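Flesura Formensortierset — Aufbau und erste Schritte
Abschnitt 3: Tisch, Brett, Formen

Vorher Abschnitt 2 lesen (Lieferumfang, Tischbeine). Wer den Tisch schon stehen hat, steigt bei 3.2 ein. Werkzeug liegt im Beutel, ein normaler Kreuzschlitz geht auch. Zeitbedarf zu zweit 20 Minuten, allein eher das Doppelte.

3.1 Standort

1. Platz aussuchen. Eben, trocken, nicht direkt an der Heizung. Massivholz arbeitet, das Brett verzieht sich sonst.

2. Tisch ausrichten. Wasserwaage längs, dann quer. Stellfüße nachdrehen, Kontermuttern erst zum Schluss festziehen.

3. Rundum Platz lassen, damit man von allen Seiten rankommt. Kinder laufen um den Tisch herum, Erwachsene übrigens auch.

4. Licht von oben oder von der Seite. Bei tiefstehender Sonne am Nachmittag wirkt Gelb fast wie Orange, gibt dann Streit beim Sortieren. Rollo runter.

Hinweis: Auf Teppich sackt der Tisch nach ein paar Tagen nach. Nochmal mit der Wasserwaage drüber.

3.2 Brett auflegen

Das Brett kommt in Packpapier, ohne Folie. Ist aus Ahorn, mehrere Bohlen verleimt. Fugen sieht man, das gehört so. Auch dunklere Streifen und Wirbel in der Maserung kein Reklamationsgrund.

1. Papier ab. Kein Messer! Kratzer im Holz bekommt man nur mit Schleifen wieder raus.

2. Lochplatte abwischen. Krümel, Späne, alles weg. Schon ein einzelner Span unter dem Brett reicht und es kippelt.

3. Brett zu zweit anheben und flach ablegen. Nicht schieben, sonst Abrieb auf der Lochplatte.

4. Breite Kante zum Benutzer. Das Brett ist leicht trapezförmig, die schmalere Kante gehört nach hinten. Falsch rum geht auch, aber dann passen die Ablagepläne aus Abschnitt 5 nicht mehr.

5. Druckprobe an allen vier Ecken. Wackelt was — Brett wieder hoch, nachsehen, neu auflegen.

6. Rutschstopper (Beutel C) in die Lochplatte drücken, je einen links und rechts, zwei vorne. Handfest. Nicht mit dem Hammer.

Achtung: Brett nie über die Tischkante ragen lassen. Wer sich vorne aufstützt hebelt es hoch, und dann fliegt alles durchs Zimmer.

Achtung: Finger! Beim Ablegen immer an den Seiten fassen, nie unter die Vorderkante greifen.

3.3 Oberfläche

Das Holz ist ab Werk nur geölt. Vor dem ersten Gebrauch einmal trocken abreiben, fertig. Wer will, ölt nach:

1. Lappen fusselfrei, wenig Öl. Wirklich wenig.

2. In Faserrichtung. Über die Fugen drüber, nicht an ihnen entlang, sonst sammelt sich Öl in der Leimfuge.

3. Überstand nach kurzer Zeit abnehmen.

4. Über Nacht stehen lassen, nichts draufstellen.

5. Stirnholz nicht vergessen. Das zieht mehr, dort ruhig zweimal.

Wir nehmen dafür das Hartöl von Terkwood, Bestellnummer 705. Anderes geht auch, solange es für Spielzeug freigegeben ist. Kein Möbelwachs, die Formen rutschen dann wie auf Eis.

Achtung: Öllappen flach ausgebreitet im Freien trocknen oder in Wasser legen. Zusammengeknüllt können die sich selbst entzünden.

3.4 Formen auspacken und prüfen

Die Formen liegen lose im Karton, nicht nach Farben vorsortiert. Kunststoff, durchgefärbt. Vier Farben: Gelb, Grün, Rot, Blau. Großes Set 22 Stück, das kleine entsprechend weniger, siehe Beileger.

1. Alles auf ein Tuch kippen. Nicht direkt aufs Brett, aus der Höhe gibt das Dellen.

2. Mit dem Beileger abgleichen. Fehlt was, Formular auf der Rückseite ausfüllen.

3. Kanten abfühlen. Grate kommen vor, vor allem an den Sternen. Mit feinem Papier (im Beutel D) kurz drüber, reicht.

4. Einmal in lauwarmem Wasser mit Spülmittel waschen, abspülen, auf dem Tuch trocknen lassen. Spülmaschine nein, die Formen werden sonst krumm.

5. Standprobe. Jede Form aufrecht hinstellen. Kippt eine von selbst, Unterseite prüfen, meistens klebt was dran.

Hinweis: Die feine Struktur auf manchen Oberseiten ist kein Fehler. Kommt vom Herstellverfahren. Gibt auch etwas Griff.

Hinweis: Farbtöne schwanken je nach Charge. Nachgelieferte Teile können etwas heller oder dunkler ausfallen. Für das Sortieren egal.

Achtung: Kleine Formen nicht für Kinder unter drei Jahren. Steht auf dem Karton, steht hier nochmal.

3.5 Erste Verteilung

Nicht gleich alles aufs Brett. Anfangen mit zwei Formen je Farbe, also acht insgesamt. Mehr überfordert am Anfang, und man sieht die Abstände nicht mehr.

1. Brett leer. Hände trocken.

2. Formen aus der Schale nehmen, aufrecht stellen. Liegende Formen rollen (Zylinder!) oder werden übersehen.

3. Grob verteilen. Muss nicht schön sein. Manche dürfen aneinanderlehnen, andere stehen frei. Genau das ist die Übung: erst auseinanderziehen, dann zuordnen.

4. Zur Vorderkante eine Handbreit frei lassen. Unterarme brauchen Platz.

5. Gleiche Farbe nicht absichtlich nebeneinander, aber auch nicht krampfhaft trennen.

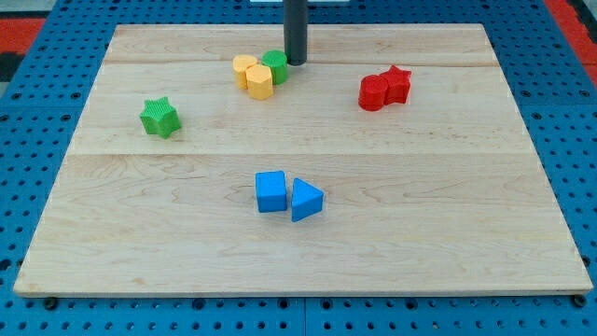

6. Wenn alles steht, kurz gegen die Tischkante klopfen. Fällt dabei etwas um, steht der Tisch nicht richtig — zurück zu 3.1.

7. Mit der Farbe anfangen, nicht mit der Form. Gelb zu Gelb, Grün zu Grün usw. Erst wenn das sitzt, die zweite Runde nach Form. Sechskant und Zylinder werden von oben gern verwechselt, vor allem bei schlechtem Licht. Stern macht selten Probleme.

8. Eng stehende Gruppen von außen nach innen auflösen. Wer in der Mitte zugreift, wirft die Nachbarn um.

9. Immer nur eine Form in die Hand. Bei den runden von oben greifen, bei den eckigen an zwei gegenüberliegenden Flächen. Beim Stern in die Einschnitte, nicht an die Spitzen.

10. Nach jeder Runde neu mischen. Sonst merkt man sich die Plätze statt der Farben.

Hinweis: Für größere Gruppen gibt es die Ablageschalen von Cludton, passen links und rechts neben das Brett. Nicht im Set. Vier Suppenteller tun es auch.

Hinweis: Wer die Stufen aus Abschnitt 5 nutzt, trägt die Runden in das Blatt hinten im Heft ein. Kopiervorlage, darf vervielfältigt werden.

3.6 Häufige Fehler

Formen kippen ständig um. Brett liegt nicht plan oder es wurde zu viel geölt. Trocken nachreiben, einen Tag warten.

Brett knarzt. Rutschstopper sitzen zu stramm. Einen lösen, Brett setzen lassen, wieder eindrücken.

Fuge fühlbar. Bei trockener Heizungsluft normal, geht meistens im Frühjahr zurück. Lässt sich ein Fingernagel tief reinschieben, melden.

Farbe färbt ab. Darf nicht sein. Aus dem Gebrauch nehmen und einschicken.

Flecken im Holz. Wasserflecken leicht anschleifen und nachölen. Filzstift zuerst mit einem Radierer probieren, klappt erstaunlich oft. Kugelschreiber bleibt.

Ein Teil fehlt nach dem Spielen. Unter den Tisch schauen, dann in die Hosentaschen. Ersatz einzeln lieferbar, Teileliste Seite 183 im Gesamtheft. Bitte Farbe und Form angeben, nur "das gelbe" hilft uns nicht weiter.

3.7 Wegräumen

1. Formen abnehmen, nach Farbe in die Beutel. Oder alles zusammen in die Kiste, dann hat man beim nächsten Mal gleich gemischt.

2. Brett trocken abwischen. Feucht nur wenns klebt, danach sofort trocknen.

3. Bleibt das Brett auf dem Tisch, nichts Schweres draufstellen, keine Blumentöpfe, keine heissen Tassen.

4. Wird es abgenommen: liegend lagern, ganzflächig unterlegt. Nicht an die Wand lehnen, sonst hat es im Sommer einen Bauch.

5. Lochplatte absaugen. In den Löchern sammelt sich Staub, mit dem Pinselaufsatz geht es am besten.

6. Einmal im Jahr, am besten im Juli wenn sowieso alles leer steht: Stellfüße prüfen, Muttern nachziehen, Brett ölen wie unter 3.3.

Achtung: Beutel nicht feucht verschließen. Den Formen macht das nichts, aber der Beutel riecht danach und bekommt man nicht mehr raus.

Erweiterung mit dem Dimaculangan-Satz (größere Formen, gleiche Farben): Brett bleibt dasselbe, Abstände verdoppeln. Näheres im Beiblatt. Die großen Formen bitte nicht zusammen mit den kleinen in eine Kiste, die Kanten der kleinen leiden.

Weiter mit Abschnitt 4, Ablageschalen und Zubehör.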